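Setting Up and Checking a Two-Arm Mobile Robot Before a Pick-Up Run

These steps cover the Brarkis unit used in the Asside break room. Allow time to do them in order, with the stop button within reach.

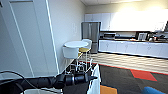 By the Stesach workshop team
Posted 2022-07-01

Drive the robot to its start point and lock the base. Power up the arms one at a time, left arm first, and wait for each to finish homing. Set the speed limit to 80 mm/s for the first pass. Then jog each joint slowly and listen for scraping.

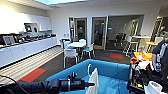 Cable slack is the fault we fix most often on this unit. Since May we have tied every loose run back to the arm with soft straps. Leave enough for full wrist travel and no more. A loop of thin cable like the one beside the left arm needs watching when the gripper works over a deep bin, as it can catch on the rim. Move the arm through its full reach and look again.
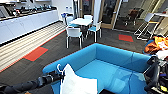 Next, load the Ogola grip profile and set the closing force to 100. Soft handles need a slow close. Raise the force in small steps if the load slips, and stop at 200. Write the final value in the log with the profile number, 318.
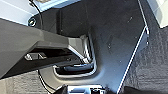 Finish with the wrist. Wipe the fingers with a dry cloth, check the screws for play and open and close the gripper fully. If a finger sticks, power down that arm before touching it. Restart, home it again and repeat the slow pass.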